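Ditberg Room Acoustics Set: README

Impulse responses and background noise recordings from indoor public spaces, release 2.

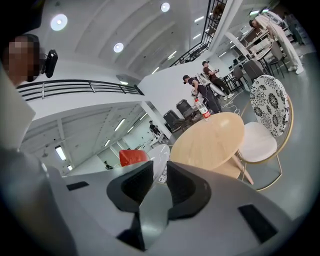

White ribbed ceiling with round recessed lights.

Summary

The set contains 145 room impulse responses recorded in 16 interiors with curved, vaulted or coffered ceilings. Each response comes with a noise recording from the same microphone position and a row in the metadata table. It is meant for reverberation modeling, dereverberation tests and teaching.

Contents

ir/ holds the impulse responses, mono WAV, one file per source and receiver pair.
noise/ holds the background recordings, same naming.
rooms.csv lists room volume, ceiling type, main wall finish and floor finish.
positions.csv gives source and receiver coordinates in meters, measured from the room's reference corner.
CHANGES lists corrections by release.

File names follow the pattern room, source, receiver, take. Takes marked x were repeated after a clipping warning and replace the earlier take. The earlier take is not distributed.

Recording method

Responses were measured with an exponential sine sweep and deconvolved in Cladel, our in-house script package. Source height and receiver height were fixed within a room but differ between rooms; see positions.csv. Ventilation was left running where building staff could not shut it off. These rooms have hvac=1 in rooms.csv.

Responses are not normalized. Absolute level is only comparable within a room. Direct sound onset is aligned to sample 200 in every file, so propagation delay has to be recomputed from the coordinates if you need it.

Known problems

Low-frequency decay times in the smaller rooms are unreliable. The loudspeaker has little output in the lowest octave band and the fit often fails there. Failed fits are left blank in the table.

Flutter echo is audible in the Urbonaitė hall responses. It belongs to the room and was not edited out.

Release 1 had source and receiver columns swapped for one room. Results computed from release 1 positions should be rerun.

Splits

No official train and test split is provided. If you make one, split by room. Positions within a room are strongly correlated.

Maintenance

Maintained by Maarja Kazlauskienė for the Plememus project. Corrections are merged each March. Please include the full file name when reporting a bad take.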